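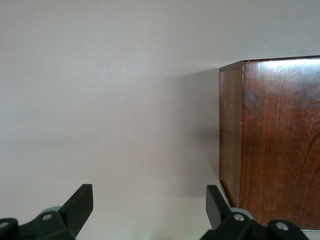

밝은 회백색 면 앞의 적갈색 나무 상자

데사이드(Desside) 케이스 부품 개발 과제 중간 진행 보고
수신: 버저론(Bergeron) 제품지원팀 웨인 시마드(Wayne Simard) 팀장
작성: 스킷우드(Skitwood) 기구설계팀
작성일: 2020년 10월 20일

1. 과제 개요
본 과제는 소형 PC 케이스 데사이드에 들어갈 3.5인치 하드디스크 방진 브래킷과 전면 팬 고정대를 개발하는 것이다. 지난 보고 이후 브래킷은 2차 시제품까지 제작했고, 팬 고정대는 도면을 확정한 뒤 금형 견적을 받고 있다.

2. 방진 브래킷
1차 시제품은 고무 부싱의 경도가 높아 드라이브 진동이 케이스 바닥판으로 그대로 전달되었다. 2차에서는 부싱을 더 무른 재질로 바꾸고 체결 나사의 머리 아래에 단을 두어 과도하게 조여지지 않도록 했다. 나사 규격은 드라이브 측면 구멍에 맞춘 6-32 UNC로 유지한다.
2차 시제품은 모두 43개를 제작했고 치수 검사에서 41개가 합격했다. 나머지 두 개는 절곡부 각도가 공차를 벗어났다. 절곡 순서를 바꾸면 해결될 것으로 보고 그룻포트(Grutport) 공장에 수정 작업지시서를 보냈다. 불합격품은 폐기하지 않고 도장 시험용으로 돌렸다.
브래킷 표면은 흑색 분체도장으로 한다. 도막 두께 때문에 나사 구멍이 좁아지는 문제가 있어 도장 전에 마스킹 플러그를 끼우는 공정을 추가했다. 공정 추가에 따른 단가 변동은 다음 견적서에 반영한다.

3. 팬 고정대
120mm와 140mm 팬을 한 고정대에 장착할 수 있도록 장공 구조를 택했다. 전면 패널과의 간격은 처음 도면보다 2mm 넓혔다. 먼지 필터를 아래쪽으로 빼낼 때 필터 테두리가 고정대 하단에 걸리는 것이 조립 검토에서 확인되었기 때문이다. 변경 후 도면은 버저론 측 검토를 마쳤다.

4. 지연 사항
당초 이번 보고에 포함하기로 했던 소음 측정 결과는 아직 없다. 측정실 예약이 밀려 일정을 다시 잡았으며, 결과는 11월 보고에 첨부한다. 측정은 드라이브 한 대 장착과 두 대 장착 조건으로 나누어 진행한다.

5. 예산
재료비와 도장비는 승인 한도 안에서 집행했다. 마스킹 플러그와 추가 부싱 구매에 최대 600달러가 더 필요하며, 예비비에서 사용하고자 한다. 금형비는 견적 확정 전이므로 집행하지 않았다.

6. 11월 계획
절곡 공정을 수정한 브래킷의 재검사
팬 고정대 금형 업체 선정 및 발주
소음 측정과 결과 정리
조립 설명서 초안 작성

7. 요청 사항
예비비 사용 승인과 함께, 하단 베이에 2.5인치 드라이브용 구멍을 추가할지 결정해 주기 바란다. 금형 발주 전까지 회신을 받으면 일정 변경 없이 도면에 반영할 수 있다.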